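Minari Wants a Snack

The rug

Kadir Gökçe had been building a robot arm in my garage for so long that my car had started to think of itself as an outdoor car. The arm was called Minari. It had a shoulder from a kit, an elbow we'd printed ourselves, and a wrist that clicked when it turned left, and every night after dinner we went out there and tried to get it to pick something up.

It could pick up a block. It loved the block! You could put the block anywhere on the bench and Minari would go get it and hold it up like a kid with a fish. Then I tried a bag of pretzels and the whole thing went to pieces. It squeezed, the bag popped, and there were pretzels in the rug I'd put down so our feet wouldn't freeze. November in a garage is no joke.

"It's the pads," Kadir said.

"It's the brain," I said.

We had this argument 4 times and then we went inside and ate the pretzels that hadn't touched the floor.

What Kadir's aunt said

Zübeyde Ekinci ran the parts counter at Lavon, back when Lavon was still the only place in town where you could buy one bearing instead of a box of 100. She came over to look at Minari and stood there with her coat on the whole time.

"Who taught it to pick up bags?" she asked.

I said well, I did, sort of, I'd typed in the numbers.

"Do you pick up a bag with numbers?"

Kadir looked at the ceiling. I said no, I guess I pick it up by the corner, or by that crimped part at the top, it depends how it's lying. She said then maybe somebody should show it that. With a hand. Then she asked if we had any tea that wasn't mint.

So that was the plan, and it was a good one, and I'd like it noted that I came around to it in under a day. We'd use grippers you hold yourself, jaws on a handle, with a camera riding along. You do the picking, the camera watches, and Minari gets to learn from a person who has opened a bag of chips before. Kadir swapped out the pads for the blue ones with the texture. (He was very quiet about it. He'd been right about the pads, a little, and he was being kind.)

We figured on 1,000 picks to start with. Kadir said 4,000. I said you buy the snacks, then.

Moving indoors

The garage light was terrible, so we took everything to Zübeyde's place, which has those big glass doors and more plants than a dentist's office. She threw a brown cloth over the round table and told us that if either of us scratched it she'd use the arm for scrap.

I kept grabbing too hard. You forget, with the jaws, that you don't have fingertips, and the first bag I went for just slid off and flopped over. Kadir went slow. He came in low from the side and sort of asked the packet if it was ready. I told him he looked like he was defusing it.

"You're the one holding your breath," he said, and I was.

After a while we stopped talking and got into a rhythm, his turn, my turn, everything back in the white tray, shuffle it up, go again. The big red one was the hard one. It was all crinkle and no corner. I lined up over the table and waited for Kadir to decide.

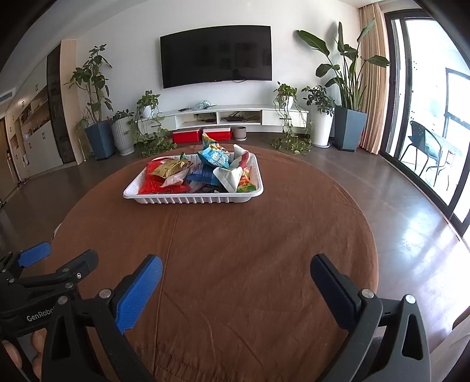 The garage again

It took Minari all night to chew through what we gave it. I slept on the couch in my shoes. Kadir didn't sleep, he sat out there with a blanket and a laptop and came in at 6 a.m. to get me.

We put the red packet on the bench. Minari clicked its wrist to the left, came in low from the side, and stopped. It hung there over that bag for the longest time.

"Why's it waiting?" I whispered.

Kadir started laughing so hard he had to put the laptop down. "It's holding its breath," he said. "That's you. It got that from you."

Then it closed, very gently, and up came the bag. I called Zübeyde. She wanted to know if it could do tea.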